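5.2 The silent stop

The failure that cost us the most time was also the least dramatic. Of the 604 episodes attempted at the Sostthorpe site, 40 ended with the arm standing still above the table while our task manager, Ambrosio, reported steady progress. Nothing fell or caught fire. The log for one such episode describes a flawless pick and place, carried out entirely in the imagination of the software.

The cause was a stale state message. When the controller refused a motion command, Ambrosio kept reading the last joint positions it had been given and found them plausible. A watchdog existed, and it was watching the network link, which was in excellent health throughout. We had tested it by unplugging a cable, a fault that never once occurred on its own.

Operators were slow to catch the problem, partly because a stopped arm looks much like a careful one. Our planner pauses before each grasp, and we had spent most of December defending those pauses to visitors. The tabletop setup used in these episodes is shown in Figure 3.
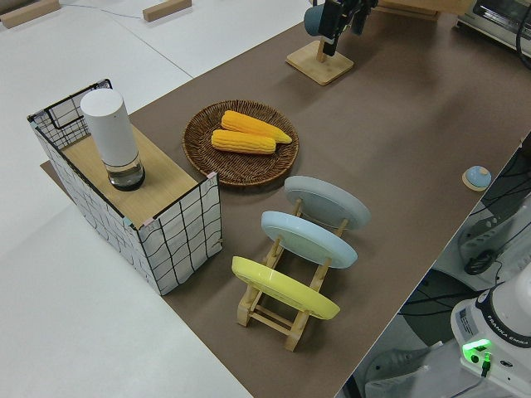 Figure 3. Tabletop setup, with the gripper above the table and the dish rack and corn tray within the work area.

The fix compares commanded and measured motion over three control cycles and halts the episode on a mismatch. It also requires a person to confirm the restart, a step we first left out as an insult to the operator. We have since been the operator. All 40 episodes were relabeled as failures, which did our success rate no favors, and the earlier figure has been withdrawn from the project page.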